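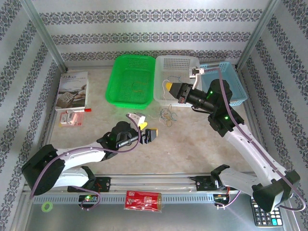 November, gone four, light nearly useless. Paste still the problem on the Pulline hallway paper. Second mix of wheat starch went lumpy again, sieved it twice, kept the better half in the covered tub and binned the rest. Meanwhile the question of how to run a horizontal pattern round a corner, which I keep putting off. Bands like those, dark grey-blue damask on pale grey going across the back wall and the side walls too, are merciless for it. With an all-over sprig you can lose a bit in the corner and get away with it. With bands the eye follows along level, gets to the corner and stops dead if there's a step. So the level line matters more than the plumb line for Pulline, and I've been setting out as though it were the other way about.

Repeat on the Pulline paper is 336 mm, measured on the flattened piece from behind the hall cupboard. Measured it again damp and it had grown, as you'd expect, mostly in the width. Important for whoever cuts: work from the DRY figure for the drop and the damp one for the width. They are both on the card pinned over the sink. Please don't correct one to match the other, that happened last time.

Soak times. Tried the new Juntunen lining at five minutes, ten and 15. Five: edges curled as soon as it went up, dry patches in the middle when I peeled it back. Ten was fine in the middle, one edge sulky. At 15 it lay down like a wet flannel and stayed there, but it had gone soft enough that my thumbnail went through when I slid it over. Going with ten and pasting the edges a second time just before hanging. Bit of a fiddle but cheaper than torn paper.

Juntunen is heavier than the old lining by a fair bit. Takes a harder smoothing. Surface has a slight tooth on one side and I'm fairly sure tooth side should face out, though the wrapper says nothing. Pencil cross on the smooth side of everything cut so far.

Oltolico size: second tin opened. Smells stronger than the first, a bit like old vinegar, looks the same. Brushed it on the test board next to a strip from the first tin. Same sheen when dry, same drag under a finger. Using it. If anything goes yellow we'll know which tin as I've put a dot on the lid.

Two coats on bare plaster, one on anything already sized. I know the tin says one. The tin hasn't met that plaster. The patch by the front door drank the first coat while I was still loading the brush.

Setting out, properly this time. Did it on the mock corner with chalk and the Prumo level:

Datum line at eye height all the way round, not off the ceiling and not off the skirting. Ceiling in the real hall drops toward the stairs and if the bands follow it the whole lot will look drunk. If they don't follow it, the top band tapers. Chose the taper. It'll be up in the shadow of the cornice and can be cheated with a plain border if the client minds.

Start at the far end wall, centre a motif, work outward both sides. First corner: split the drop, short return onto the next wall, then a fresh plumb line for the offcut and lap it over the return. Keep the lap on the side away from the door so the edge doesn't catch the light as you come in.

The trouble is the lap. Splitting the drop in the corner means the band meets itself at the join, and if the corner isn't true you can have the band level or the edge plumb. Can't have both. On the mock corner I let the edge go out and kept the band. Looked right. Then did it the textbook way and it looked wrong from across the room, though very nice close to. So: band wins, edge loses, trim the overhang with a fresh blade once it's dry.

Trimming wet was a disaster btw. Blade dragged and took a ribbon of pattern with it. Wait overnight.

Prumo level is out when used upside down. Bubble reads true the right way up, flip it and there's a clear drift. Checked against the water tube, which agrees with it the right way up. Marked TOP in red. Could send it back but then we've no level for the hall.

Colour. Old fragments first. The piece from behind the cupboard is the only one not faded and it's far bluer than anyone guessed from the rest of the hall. Client remembers it as grey. The exposed bits ARE grey. Question of whether we match what it was or what it's become, and that isn't mine to settle, but I've mixed both so they can be looked at side by side on the actual wall. Recipes in the colour book, under P, the bluer one first.

The ground was harder than the pattern. Anything with too much white goes chalky and the dark shape sits on top like a sticker. Knocked it back with a touch of raw umber, then a touch more, then too much. Started again. The good one is the jar with the split lid, needs decanting before it skins over.

Dating: the paperwork from the house gives 1900 for the hall being redone. The paper could be that but the backing looks later to me, pulpy, goes brown and snaps at a fold. Or it was hung in 1900 and patched later from a different batch, and the cupboard piece is the patch. Would explain the width being a hair different from the strip by the stairs. Look at both edges under the glass before saying anything to the client. I've already said too much.

Print trials. Did the small block by hand and got a decent impression on the fourth go. First three starved in the middle. Felt under the block was the culprit, it had a hollow in it where somthing had been stood. Turned the felt over, problem moved to the corner. New felt, problem gone. Ordering more felt.

Pressure: lean, don't thump. Thumping gives a hard rim of colour round the edge of every leaf. Some rim is right, the original has it, but ours was like an outline in a colouring book. Thinner colour helped too. So did sieving it, everything in this workshop wants sieving.

Registration from one impression to the next still drifting. Pins are fine, it's the paper moving as it takes up water from the ground colour. Left the grounded sheets longer before printing and drift got smaller. Will leave them overnight and try again in the morning before the heating comes on, as the sheets by the radiator cockle first and then nothing lines up with anything.

Which reminds me, drying rack. Lower rungs are dusty and it prints onto the back of the sheets. Wiped down. Top rungs are too near the lamp. Use the middle.

Adhesion on the test boards from last time: wheat starch with no addition, holding well, comes off clean with a damp sponge and some patience. Wheat starch with a bit of cellulose in it, holding better, comes off in bits. Ready-mixed tub, holding like grim death and takes the size with it. For Pulline it wants to be removable so the first one, even if it means going round the edges again. Third board can go in the skip.

Mould: a speck or two on the rim of the starch tub that was left by the window. Smell fine underneath but I've thrown it anyway. Make less, more often. Write the day on the lid.

Brushes. The wide one is shedding. Picked hairs out of the lining all afternoon and there's one I left in, bottom left of board with the blue tape, as a reminder. Get it combed out or demote it to sizing.

Still to do:
Measure the stair wall properly, we only have the sketch and the sketch is a guess.
Ask Juntunen if the next rolls are off the same making.
Try the corner lap with the actual printed paper, so far only done on lining with bands pencilled on. Printed stuff is stiffer and may not take the fold.
Retest the Oltolico on the painted dado, it beaded on the gloss bit.
Decant jar with split lid. Do this tonight.
Find the seam roller. Not the wooden one, the small one.

Later: decanted the jar. Skin had already started, lifted it off in one piece. Colour underneath fine. Corner of board two has let go, the one I soaked for five minutes, so ten it is. Ladder's back in the passage. Starch for the morning is on the side with a plate over it, leave the plate on.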